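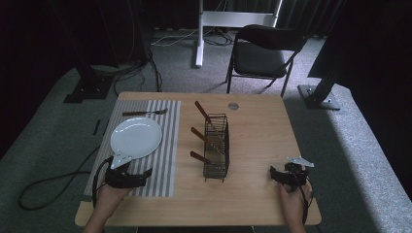
Table stuff, July

Quick gallery before I pack up. Setting for one, same table all day. Names where I remember them, prices where I kept the reciept. Will fix the order later. Maybe.

Table first. Light wood, pale, got it from Akyol two summers ago for 400. Wiped down with the Trakier oil, thin coat, left overnight. Don't overdo it. Minttu Laaksonen did hers too thick and it stayed tacky all week.

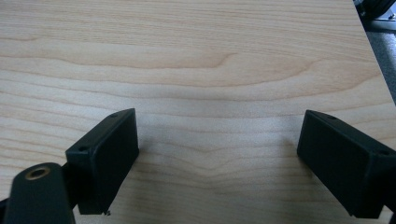

Also no polish on top of the oil, learned that on the old one. The grain does plenty by itself, those long wavy lines, love them. Coasters always. Felt pads under anything wire.

Striped mats next. Lillero, set of four, 115 for the lot and worth it. Cold wash, dry flat, roll them while there's still some give. 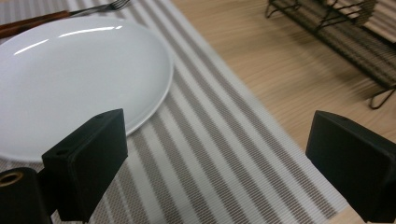

Wire rack was an afterthought. Jorkero, end of line, only 2 left on the shelf. Meant for letters I think?? Spare mats go in upright, gray and beige edges showing, and the bent feet keep it up off the wood. Good for utensils too. Fork lives above the plate for now, dark handle, matches nothing else I own but I like it with the white.

More tomorow morning if the light's any good. Bowls, the tall glasses, and the blue pitcher if I can find the box it's in.

Page views so far: 2,967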